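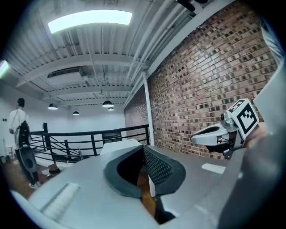 La segunda pinza

La oferta de Trarnetti vencía en marzo y en la oficina de Irkville todavía quedaban dos modelos por comparar. El de Kedik costaba 1795 la unidad y el de Moreira, 2000. Por lo demás, las fichas técnicas decían casi lo mismo.

El técnico llevaba la cuenta en una hoja pautada. Arriba había escrito la fecha, 21/2/19, y debajo dos columnas, una para cada fabricante. En la de Kedik anotó que el dedo cerraba sin holgura y que la muñeca empezaba a doler al cabo de un rato. En la de Moreira todavía no había escrito nada.

Su compañera entró con dos cafés y los dejó en el alféizar.

—¿Cuántas repeticiones te faltan?

—De las 400, 110.

—Entonces acabas hoy.

—Si no se pierde otra vez el seguimiento.

El seguimiento se perdía siempre en el mismo gesto, cuando cruzaba una mano por delante de la otra. Él sostenía que era cosa del programa. Ella, que era cosa de él, que cruzaba las manos demasiado cerca del cuerpo. Llevaban toda la semana con esa discusión y ninguno de los dos había cedido.

Se puso de pie y agarró una pinza con cada mano. Había que extender los brazos, abrir, cerrar y volver. Ella miraba la gráfica en el portátil y cantaba los números en voz baja.

—Ahora cruza, pero más lejos —dijo.

Él estiró los brazos hasta que le tiraron los hombros y pasó la derecha por delante de la izquierda. La línea de la gráfica siguió sin cortes.

—Otra vez.

Volvió a hacerlo y la línea aguantó.

—Puede ser casualidad —dijo él.

—Puede.

Ella no añadió nada más y se bebió el café. Él siguió con las repeticiones que faltaban, con los brazos bien adelantados y los dedos de las pinzas apuntando hacia el fondo de la sala. 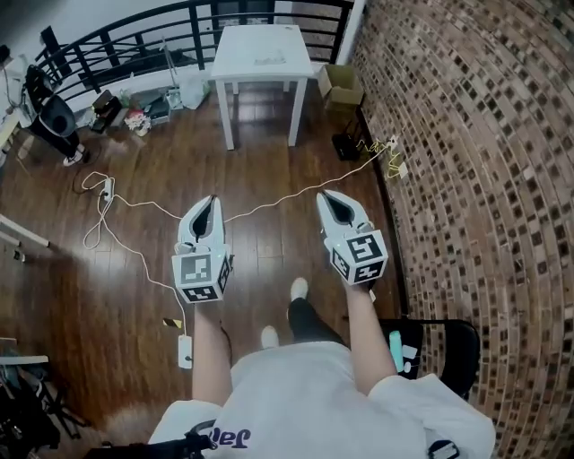 El informe

Lo redactaron entre los dos, ya de noche. En el apartado de incidencias él escribió que el fallo dependía de la distancia al cuerpo del operador. Ella leyó la frase, le corrigió una tilde y le pidió que pusiera también quién lo había advertido. Él lo puso en una nota al pie, con letra pequeña, y mandó el documento a Trarnetti.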